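Wundden Home Notes: Windows After Dark
by Rianne Schouten

Everyone says to wash windows on a cloudy day. I do mine in the evening, with the city lights coming on, mostly out of spite. 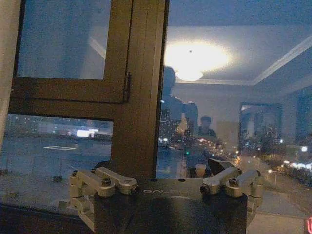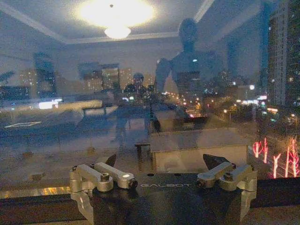 Start with the frame. Wipe it with a damp cloth before you touch the glass, or you'll be dragging grit across the pane until bedtime. Then a drop of dish soap in a bucket, squeegee from the top, and wipe the blade after every pull. For streaks, switch the ceiling light off and try a flashlight held sideways. You will find 2,741 of them. Stop at 56 and close the curtains.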